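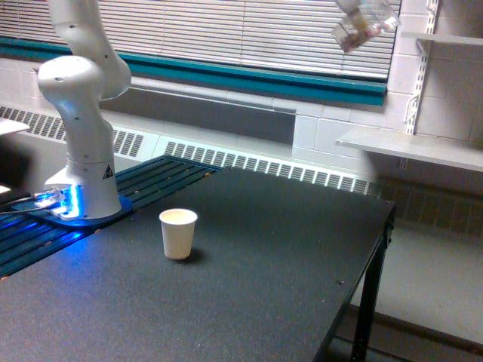
One of our arms, with a paper cup on the table

Fancy spending a few afternoons watching a robot arm and telling us when you don't trust it? I'm looking for people to take part in a study at the Kahsay lab in Tunville, and you don't need to know a thing about robots. Knowing nothing would suit me very well!

It started with a fault. We were running a long set of cup-moving trials on the Trurkness project - 500 moves, all the same, very dull to sit through - and on move 179 the arm swung back towards its start position without slowing down. It stopped when the emergency button was pressed. No one was hurt, but the person at the button told me afterwards they'd had a funny feeling for several moves before that and hadn't liked to say anything. I went back through the log and they were right, the joint readings had been drifting for a good while. The software (ours, I'm sorry to say) had ignored it.

So now I want to know what people notice, and when. You'd sit behind a screen in the room next door, watch recordings of good runs and bad ones, including the run that went wrong, and press a key whenever something looks off to you. Then we have a chat about it. You won't be in the room with a moving arm at any point - that was a condition of us being allowed to start again, and I agree with it.

Each visit lasts two hours and I'd like you to come three times, though two is fine if that's all you can manage. You'll get vouchers for your time and your bus fare back. There's tea, and the biscuits are decent.

You need to be 18 or over and able to see a screen comfortably, with glasses or without. If flashing lights bother you, please tell me first, as some of the recordings have them. Sorry, but I can't take anyone who has worked on the Ciltent controller, you'd spot the fault far too quickly!

Visits run until the end of November. To put your name down, ring extension 927 through the Kahsay front desk or leave a note there with a phone number and the afternoons you can do. I'll ring you back myself, and do ask me anything you like about the fault.

Last updated: 2021-07-13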